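3.2 Small containers on a shared table

The second part of the study is concerned with how everyday containers are grouped when they share one surface. In the first part we looked only at shelves and drawers, where the walls of the furniture already decide much of the order. A table gives no such help. The things stand where they are put, and the person who tidies must decide alone what belongs to what.

We began from the Ernari inventory, which lists 697 household containers under the names that their owners used for them. Many of these names are not stable. The same object may be called a box in one home and a drawer in another, and the word "tray" is used for things with a high rim as well as for things that are almost flat. For this reason we did not take the names as they were. We sorted the entries again by three simple questions: is the container open at the top, can it be held in one hand, and does it have a part that is made for pulling or lifting? After this step, 53 types remained. From them we selected 17 for the table work, with the wish that bowls, cups, trays and small boxes should all be present.

Colour was treated as a separate matter. In the earlier Skutent survey, people often said that they keep things together "because they match", and it was difficult to know if they meant the shape, the use or only the colour. We therefore wanted containers of clearly different colours to stand on the same table, so that a grouping by colour and a grouping by use would not give the same result. The tabletop is low and the background is dark in all table layouts, and no cloth or mat is laid under the objects. Figure 4 gives two views of the table.

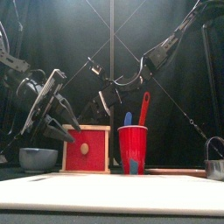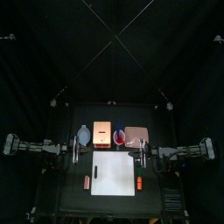

Figure 4. Containers on the table. First view: a light blue-grey bowl, a small wooden box with a red felt front and a round wooden knob, and a red plastic cup with a white rim. Second view: a light blue oval container and a pink tray.

The small box with the knob deserves some words, as it caused the longest discussion among us. By our three questions it is near to a drawer, but it is also small enough to be moved as one piece, like the cup. In the Ernari list, objects of this kind are found under five different names. The coders in Birkett placed them with furniture, and the coders in Miston placed them with boxes. Both choices can be defended. We decided to follow the second one, for the practical reason that a piece of furniture is rarely moved when a table is cleared, while a small box is moved quite often. Readers who prefer the first reading can find the alternative coding in Appendix B. It changes the size of two groups, but not their order.

For the cups the question was easier. A cup was coded as a drinking vessel also when the owner had written that it holds pens or brushes, and the second use was noted in a separate column – a solution which is not elegant, but which kept the main table readable. Bowls and trays were handled in the same manner.

Each layout was then described in short written notes, with one note for every neighbouring pair of objects. A pair was counted only if no third object stood between the two. This gave 2,000 notes in total. The notes say which object stands on the left, whether the two openings face the same way, and whether one object could be put inside the other without force. The last point was the least reliable. Two coders often disagreed on soft or slightly conical containers, and such cases were marked as open and left out of the comparison in Section 3.3.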